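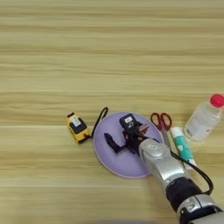 Subject: Re: [hostdale-allotments] Water rates and the new standpipe
Date: 10/05/2024

Quick reply as I'm on my lunch and the signal's rubbish at this end of Hostdale.

> Hi all,
> Had the bill through for the half year and it's 1,366 pounds, up
> on last time by more than I'd like. Split across the plots the way
> we do it now that hits the small half plots hardest. Can we talk
> about going by plot size instead? Also the standpipe by the
> Plollolport Road gate is dripping again and I don't think another
> washer will fix it. Do we want a quote for a proper replacement
> or carry on patching?
> And is anyone else getting blackfly on the broad beans already?
> Plot 7

Taking these in a funny order, sorry.

Standpipe. Yes get a quote. I've put two washers in that tap since the autumn and the seat is worn, you can feel it with your finger. Danzer did the one by the compost bays and it's been fine through two winters, they lagged it properly and boxed it in. I rang them this morning. 545 pounds for a new tap, new riser and the lagging, they'd want the water off for a day. Tarier said they'd have to come and look first and couldn't come before the end of the month, so no price from them yet. I would just go with Danzer but if people want a second figure we can wait, it's only a drip. Put a can under it please and use what's in it. Yesterday it was running over the path and somebody had stood the can next to it!

The bill. I'm on a full plot so bear that in mind, but I agree plot size is fairer. Only thing is the two plots at the bottom are full size and half of each is under brambles, they hardly use a drop. Suppose they'd say they pay rent on the lot so they pay water on the lot. Not sure how they'd take it. Can we have it on the list for the next meeting and not settle it by email, last time we did that it went on for weeks and I lost track of who had said yes.

What I'd rather see is more butts. We had the offer of 200 litre barrels from the juice place and it just sort of fizzled out. Were they food grade? Did anyone ever ring back? If they're still going I can fit four in the van at a time, more if someone takes the lids seperately. The big shed roof has gutter on one side only and all the rain off the other side goes straight into the nettles. Ten minutes of decent rain would fill a barrel off that, it was pouring off on Tuesday.

Blackfly, yes, bad. Pinched the tops out on mine at the weekend, that gets rid of most of them, and the tops are nice in a bit of butter if you wash them well. Squashed the rest. Don't spray while the flowers are open please, the bees are all over them and the hives are only the other side of the hedge.

Few other bits while I'm here

- Gate code changes at the end of May. Ask me in person, not on the list
- The strimmer is back from being mended. Needs the two stroke mix, NOT what's in the green can, that's for the mower
- Somebody's left a good pair of secateurs on the bench, red handles. In the shed on the hook now
- I have far too many leeks. Two trays, pencil thin, want to go in soon. Also some spare squash but they're sulking a bit in the cold nights so no promises
- Bonfires, not untill October, it's in the rules, and the houses behind have complained once already

Can whoever has the shed key with the blue tag put it back. I had to climb in past the wheelbarrows to get at the stopcock.

Will ring Danzer back on Wednesday unless anyone shouts before then. If you've got a view on the quote reply to the list and not just to me.

Got to go, break's over

Plot 22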